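Visita ao laboratório da Nullis: arrumar ainda custa

10 de setembro de 2020

A Nullis abriu as portas a quem quisesse ver em que ponto estão as máquinas para as tarefas de casa. Fomos com uma pergunta simples: já arrumam alguma coisa sozinhas? Na bancada, o trabalho era com uma bola de ténis de mesa e uma caixa transparente, com as pinças seguras à mão.

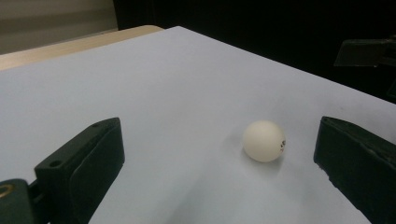
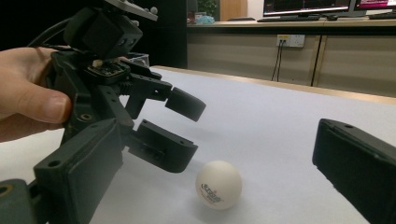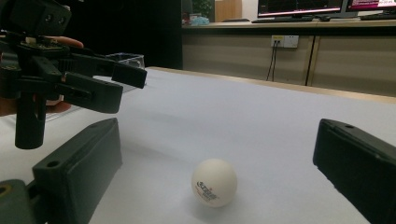
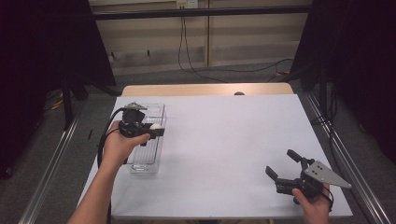 Pinças e bola na bancada da Nullis. Na última imagem, a bola está presa na ponta da pinça, por cima da caixa.

A bola parece fácil e não é, dizem-nos – rola ao menor toque. O projeto Wakau, que junta estes exercícios, prevê até 15 tarefas, de guardar objetos pequenos a dobrar panos. A visita durou duas horas, com dez minutos para perguntas.

Da Jenex, que quer pôr braços a repor prateleiras em lojas, só vimos um folheto. Prometem um ensaio em maio. Para a cozinha lá de casa, a resposta que nos deram foi "ainda não". A próxima visita aceita grupos de cinco pessoas e marca-se à entrada.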